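Filed under: Short Fiction, Neighborhoods

Nanna Brynjólfsdóttir had been trying to sell the apartment over the old Fletex shop for 2 months when the bakery sign went up across the street. It said Juta, in white letters.

Bent Hafþórsson called her on Thursday. He wanted the listing pulled.

"Raise it," he said. "There's a line out the door at seven in the morning. People will pay for that."

"They'll pay for the bread," Nanna said.

She had one buyer left, a woman from Norðdahl Street who had seen the place twice and liked the light. The woman had offered what Bent asked for in July. Now he wanted 5 percent more.

Nanna drove over to talk to the buyer herself. The woman let her into the kitchen and cleared a chair.
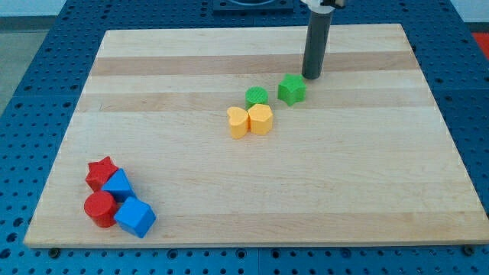
The price had gone up, Nanna told her, and she was sorry about it. The woman did not answer right away. She looked at the cutting board, where her son had left his blocks in two groups, and picked up the green star.

"Is the bakery any good?" she asked.

"I haven't been in," Nanna said.

The woman put the star back — a little apart from the others — and went to find a pen.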